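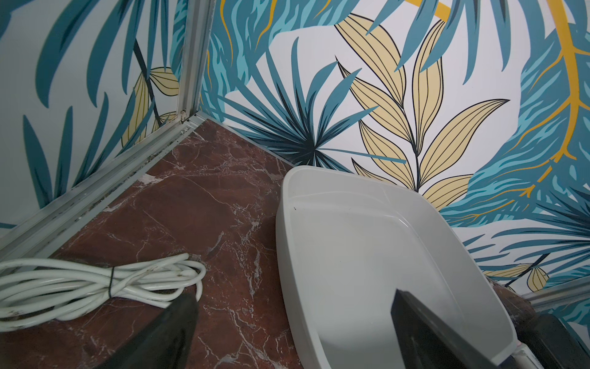
Ticket: Absentee ballot lookup rejects valid addresses
Site: Cistard County elections page
Opened: 2 November 2021
Priority: High (it's election day, so, yes)

Reported: voters on Montoya Road enter their address and get "You do not live in this state." Several have called to disagree.

Log

Reproduced on first try. Every house number above 1000 fails. Numbers below that are allowed to vote, as far as the page is concerned.

Cleared the cache. Same message, delivered faster.

Checked the district table. The new council map went in last February and Jaltevgate, our address matcher, was never pointed at it. It still uses the old lines, where the far end of Montoya belongs to precinct 8. Precinct 8 was merged into precinct 2, so the lookup finds no precinct and concludes there is no state either.

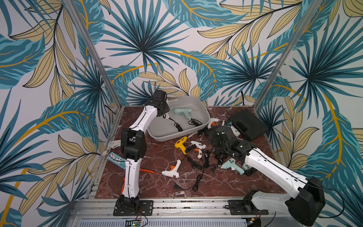 Glue guns and cords on the tabletop.

Asked Skaro (the vendor) for the patch. Auto-reply promises an answer within 30 business days -- handy for the runoff, if there is one.

Workaround: remapped 8 to 2 by hand and restarted the matcher. Montoya Road is back in the union. Ran more than 30 addresses from the complaint list, all good.

Still open: the error text. Requested "We can't find that address, please call the clerk." Skaro has this down as a feature request.

Status: Monitoring until polls close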